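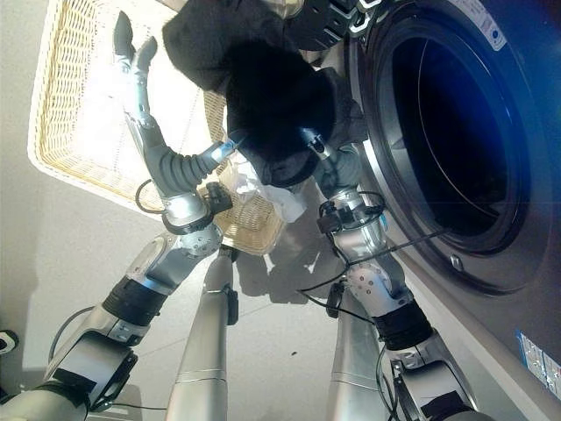 One of you wrote on the course page after the last lecture that a hand with fingers is a luxury for laundry, and that two flat jaws would do the same work for less money and less trouble. I think this is a fair opinion, and it is a good place to begin this week.

Unit 6. Comparing end effectors and cameras on a household task

Reading before the lab: chapter on contact and friction, and the Ostach controller notes, sections on force limits and on stopping.

6.1 The task

The task is to move clothes between a basket and a front-loading washing machine. It looks easy to a person. For a robot it has three difficult moments: to find the edge of a cloth, to separate one item from the item next to it, and to pass through a round door without touching the rim.

Look at the right hand with the dark garment. The fingers hold it from the underside and press into the fabric near the door. The left hand at this moment has its fingers in the basket. When two arms have different contacts like this, the controller must keep both of them safe, and a force limit that is good for one arm may be too low for the other. Please think about this before you choose one number for both sides.

6.2 What we compare

In the lab we use two end effectors, the Nosel hand and the Brinis jaw, with the same arm and the same Ostach controller. The Nosel has jointed fingers. The Brinis has two flat pads and closes in a straight line.

The log from last term has 1,382 grasp attempts, of which 296 were on thick fabric such as fleece. You will receive the log as one file. An attempt begins when the hand starts to close and ends when the item is released, dropped, or the operator presses stop. Do not mix the last two cases. Many reports last year did this, and the results of the jaw looked much worse than they were.

The comment about flat jaws has a good argument for thin cloth. A thin edge goes between two pads without difficulty. With thick fabric, the pads often close on the pile of the cloth and miss the layer under it, and the item slides out when it is lifted. Fingers can close from below and carry a part of the weight. On the other side, fingers have more joints, more calibration and more places where a thread can catch.

6.3 Light and cables

Strong light from one side makes sharp shadows of the arms and the cloth on the floor. A segmentation model may take such a shadow as a part of the garment. Also the inside of the drum is dark while the inside of the basket is bright, and one exposure setting can not serve both. You should write down the exposure for every run.

Cables at the wrist need free length for rotation, but a loop which hangs too far can touch the basket or the floor. Turn the wrist slowly to both ends of its range before the first run and watch the loop all the time.

6.4 The camera at the wrist

A wide view is useful for planning the approach. Near the contact, the arm or the cloth covers the important place, and we change to the camera at the wrist. This camera has its own problems, and you will meet all of them in the lab.
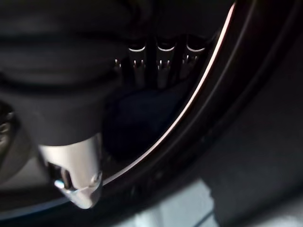

Could we not simply put more light on it, asked a student in the Thursday group, and leave the camera as it is? More light does help with noise. It also makes the reflections stronger, and a long bright line along a curved edge can win over every other edge in the image. An edge detector will follow that line down to the metal fingertip and report them as one object. Try a lower light and a longer exposure first, with the arm at rest.

Note also how much of the upper left is taken by the finger, which is too near to the lens to be sharp. We mask this region before any processing. The mask must be made again for each opening width, for the finger moves and the mask does not. The Poon mount holds the camera farther to the side and gives a smaller mask, but then the fingertip may leave the view when the gripper is fully open.

6.5 Lab work

Work in pairs. Every pair does 47 attempts with each end effector.

a) Calibrate the wrist camera and save the file with the name of your pair.
b) Draw the finger mask at three opening widths.
c) Run the attempts with the same clothes and in the same order for both end effectors.
d) For each failure, write the cause in your own words before you look at the force data.
e) Repeat the last ten attempts with the curtain closed.

The report has at most 2 pages, figures included. Give the failures of thin and thick fabric in separate tables. If the controller stops by itself, write the time and the joint it reports, and call the lab assistant before you start it again.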